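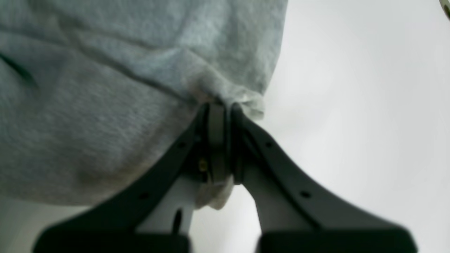 Two black fingers pinching soft gray fabric. The view is from a small camera near the robot's hand.

Can a Robot Really Fold Your Laundry?

By Bronwyn Hapeta

You have probably seen a video of a robot folding a shirt. The music is cheerful, the shirt ends up in a neat square, and somebody says that soon you will never have to do laundry again.

Maybe. Before you stop learning to fold, let's look at the part you can't see in a video: the software. Software is the set of instructions that tells the robot's motors what to do. When people say a robot is "smart," the software is what they mean. I think "smart" is a word we should be careful with.

What does the robot see?

When you look at a sweatshirt on your bed, you know right away what it is. You can find a sleeve even when it's stuck inside the rest.

A robot gets a picture from its camera, and to a computer a picture is a giant grid of numbers. Each number says how bright or what color one tiny dot is. Nowhere in the grid does it say "sleeve." A program has to work that out, and this job is called perception.

Nazanin Nikzad writes perception software for a laundry project called Stulden. She says gray cloth on a white background is pretty easy to find. "The program can tell you where the cloth stops and the table starts," she told me. "Then you ask which part of the shirt it's looking at, and it makes a guess. Sometimes the guess is terrible."

Why is it so hard? Think about a cereal box. Turn it over and it's still the same shape. Now think about a shirt dropped on the floor. Drop it again and you get a brand-new shape, with new folds hiding new parts. A robot could look at crumpled shirts all day and never meet the same crumple twice.

Picking a spot to grab

Next comes planning. The program has to choose a place to pinch. A hem or a corner would be nice, but a wrinkle can look a lot like a hem. If the robot pinches a wrinkle in the middle and lifts, it gets a droopy bundle.

Many programs give every possible spot a score, like a judge at a diving contest. The spot with the highest score wins. That sounds clever, but remember that the score is a guess too. A program can give a very high score to a very bad spot. Computers don't blush when they are wrong. 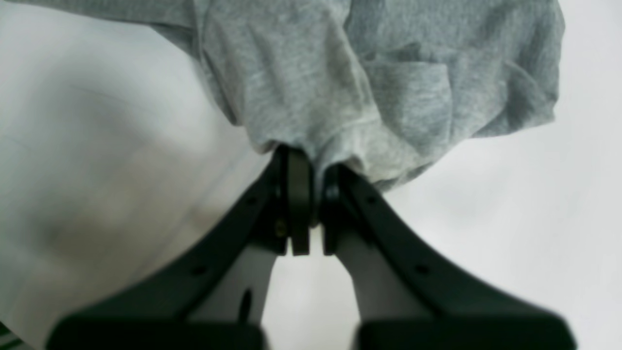

The two fingertips close on a bunch of wrinkles. A small gap between them is easy to miss.

Moving the fingers

After planning comes control. This is the software that makes the arm and fingers move, checks where they are, and fixes small mistakes along the way. It does this over and over, much faster than you can blink.

Control is the part robots are best at, if you ask me. Tell a good robot arm to go to a certain point and it will go there. The trouble is that it will go there even if the point is silly. If the shirt slides away, the arm may close its fingers on air and carry that air carefully across the table.

So engineers add checks. Did the fingers close all the way? Then perhaps there's nothing between them. Did they stop a little early? Then they might be holding cloth. But one layer of cloth or 2? Thin fabric makes that hard to tell, and if you grab 2 layers when you wanted one, your fold comes out wrong.

Questions to ask about a robot video

I asked Ehsan Tabrizi, who tests robots, what he looks for. He gave me 3 questions, and I like them so much that I now use them on everything.

How many tries did it take? A video shows the try that worked. There may be a long line of flops that you never get to see.

Is the video sped up? Look for a clock, or for a person walking by in the background much too fast.

Would it work with different clothes? A program that has practiced on gray T-shirts may get very confused by a fuzzy sock or a dress with straps.

So will robots do our laundry?

One grown-up I talked to, Ardalan Sharifi, thinks every home will have a folding robot by 2070. He may be right – I can't prove he isn't. But people have been promising us robot helpers for a very long time, and I still have a basket of clean clothes on my chair.

Try it yourself

You need a friend, a T-shirt and a blindfold. Crumple the shirt on a table. Put on the blindfold and hold your arms behind your back until your friend gives an order. You may use only your thumb and one finger on one hand. Your friend is the software and has to tell you where to move, when to pinch and when to lift. No saying "grab the sleeve"! Only directions like "left," "down" and "close."

Then take off the blindfold and see how your fold came out. Swap places and try again with a sock.

Words to know

Perception: working out what is in a camera picture.
Planning: choosing what to do next.
Control: making the motors carry out the plan.
Gripper: a robot's hand, often with only two fingers.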